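The Fourteenth House

The arm came to us on a Friday, in a crate almost as tall as the kitchen door, and I had already decided not to like it. Hokance lets you try one for 30 days, setup included, and my sister had signed me up after my second fall without what I would call a real conversation. The woman from their Adams Street office bolted it together while I made her coffee, and she told me ours was the fourteenth house on her route, and that everybody was grumpy the first week.

I was grumpy for nine days, if you want the truth of it.

It was slow, for one thing! I would ask it to put the sponge away and go off to water the ferns, and when I came back it would still be considering the sponge, very politely, the way my late husband used to consider a menu. The booklet said to speak in short sentences and wait, and I have never in my life done either. We had words, the arm and I, though all of them were mine.

Then there was the matter of the ball. It had belonged to our old dog, Gedia, who was named for a village my husband swore he had once passed through on a train, and I had kept it on the table all winter because I couldn't bend down to the drawer where her things used to live, and didn't care to ask anyone to do it for me. People who visited were kind and moved it aside for their teacups. I moved it back when they left.

One evening, with the lamp on low and my bad knee up on a cushion, I pulled the drawer open with the crook of my cane and said, in a short sentence, that I would like the ball put away now. And I waited. The white arm came over the table past the sponge and the little bowl, past the sea salt snacks I wasn't supposed to be eating, and it closed its soft fingers on the ball so gently that I put down my crossword.

I could have said stop. The booklet is clear that you can say stop at any time, and I had said it 40 times that week over nothing at all. The shadow of the ball lay in the bottom of the drawer already, ahead of the real one, and I looked at that for a while.

"Go on, then," I told it.

On Monday I telephoned Hokance and asked what it would cost to keep the thing past the trial.
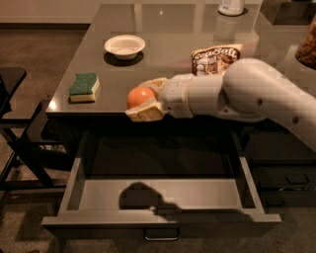 The ball, at the edge of the table.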